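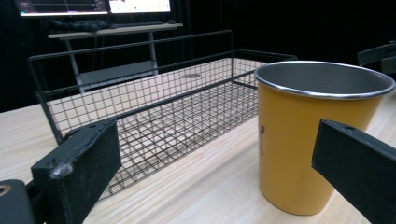

2026年2月13日

今天终于对那张松木桌子下手了。拖了多久我都不好意思写，反正过完年之前就说要收，后来又说等天暖一点，再后来干脆把东西往桌角一推，在剩下那块地方吃饭。吃面的时候胳膊肘碰到一摞收据，收据滑下去，我弯腰去捡，头又磕到桌沿，于是面也不吃了，站起来就开始收。

先把黑色的铁丝网篮倒空。这个长条篮子是去年四月在Olside买的，当时打折，我一口气想买两个，幸好只剩一个了（要不然现在就是两篮子乱七八糟）。买的时候想得可美了，说要专门放茶包和小点心，摆在桌上像咖啡馆一样。结果呢，茶包放了不到一个月，后面就什么都往里扔。今天倒出来的东西我得记一下，不然明年还不长记性：没水的笔，一卷用到只剩一点点的胶带，不知道是哪个电器的说明书，三颗话梅糖，一把折叠剪刀（我找了它整整一个冬天！还以为搬箱子的时候丢了），几根发圈，一张电影票根，上面的字都褪没了，看的是什么片子我一点也想不起来。还有一只袜子。就一只。

网格篮子有个毛病，细的东西会从格子里漏出来。笔尖朝下就直接戳在桌面上，松木又软，靠窗那边已经有好几个小坑了。我用指甲摸了摸，摸得出来，心里有点疼。这桌子是我自己扛上楼的，那天出的汗我现在还记得。本来想在篮子底下垫块布，翻出来一块蓝格子的，铺进去一看，太像野餐了，又拿出来了。网上有人说可以剪一块毛毡，我收藏了，至于剪不剪再说吧。

篮子拿到水池里刷。铁丝交叉的地方最难弄，海绵进不去，最后用的是旧牙刷，一格一格地蹭，蹭到后面手都酸了。水一开始是灰的，真的是灰的，我还以为是掉漆，吓得赶紧拿到灯底下看，漆好好的，就是灰。甩干水，用毛巾裹着擦了一遍，又拿吹风机吹了一会儿，边上那圈粗的不怕，我怕的是里面细的那些生锈。吹的时候邻居在敲墙，也可能是在钉东西，我没敢多想，把风调小了一档。

然后轮到那只黄杯子。芥末黄的那只，杯口一圈银色的不锈钢，里面也是金属的。我喜欢它喜欢得有点没道理，家里好看的杯子不少，早上迷迷糊糊伸手去拿的永远是它。夏天装冰水，冬天装热豆浆，有一阵子还拿它插过牙刷（后来觉得对不起它，又洗干净请回来了）。杯身左边有一小道褐色的印子，细细的一竖，我到今天都没搞明白是脏了还是本来就有的。小苏打试过，牙膏也试过，今天又拿湿布擦了半天，擦得心浮气躁，最后放弃。其实拿在手里转一下，转到另一面就看不见了，只是我每次放下去，它偏偏都要朝着我。

说到杯子，妈妈上次来还嫌弃它，说不锈钢的喝水有味道，让我换成玻璃的。我嘴上答应了，玻璃的也买了，买回来第二个星期就磕了一个口子。这只黄的从桌上摔下去过好几次，什么事都没有，滚两圈，捡起来继续喝。所以妈，对不起，我还是用它。

收桌子顺便整理了那摞收据，越理越来气。去年在Fostis那家店里陆陆续续买了多少收纳的东西啊！光是其中一张就是273块，上面列着什么抽屉隔板、挂钩、密封罐。隔板买大了，塞不进抽屉，现在立在冰箱旁边。挂钩粘了两次掉了两次。密封罐倒是在用，里面装的是另外几个密封罐的盖子。还有一张174块的，我看了半天，只写了“家居杂货”四个字，这钱花到哪里去了，成了悬案。我把它们按月份夹好，夹到一半又觉得留着干什么呢，除了有保修的那两张，其余的都撕了。撕纸真是痛快，建议自己以后心情不好的时候攒点收据来撕。

桌面最后擦了两遍。第一遍用湿抹布，第二遍用干的，顺着木纹擦。浅浅的松木纹路一露出来，我才想起来当初为什么非要买这一张，店里明明还有一张深色的，更耐脏，更便宜，送货还免费。就是喜欢这个颜色呀，早上太阳照过来的时候，整个屋子都显得暖和一点。有一圈杯子印擦不掉，是我自己不用杯垫的报应，活该。等哪天买点木蜡油回来，打磨一下再上一遍，这话我去年也说过，写下来督促自己。

收完以后我把空篮子斜着放回桌上，黄杯子挨着它立在右手边，别的什么也不往篮子里放。退后两步看看，嗯，还挺像样的！又走过去把篮子摆正，摆正了反倒显得呆，又给它斜回去。就这么来来回回摆弄了好一阵，水壶都烧开了也没听见。

现在的问题是篮子里到底放什么。想过这么几样。放面包吧，面包屑会从格子里掉得满桌都是。放橘子倒是好看，橘色配黑色，可是家里的橘子从来活不过两天，买回来当晚就剥掉一半。放遥控器和充电线呢，那不就又变成杂物篮了嘛，我太了解我自己了，今天放一根充电线，明天就会有那只袜子。要么放蒜和洋葱，通风，也不怕格子大，可是洋葱摆在吃饭的桌上，好像又有点冲。先空着，空着也不犯法。

晚上照常去Dresel买菜，路上还在想这件事，想得差点坐过站。买了豆腐、一把小葱、一袋8个装的鸡蛋，排队的时候看见架子上有一摞软木杯垫，拿起来又放下，放下又拿起来，最后还是买了。收据我当场就扔进门口的垃圾桶了，特别有出息。

回来以后用黄杯子泡了一杯大麦茶，杯垫垫好，坐在桌子前面写这几行。胳膊能完全摊开放在桌上了，左边不碰纸，右边不碰碗，这种感觉好久没有过了。那把剪刀也归了位，挂在厨房门后，等会儿写完就去把鸡蛋的包装剪开。那只袜子的另一半还没找到，我先放在洗衣机上面了，明天掏一下床底。

豆腐还在袋子里，得去放冰箱了。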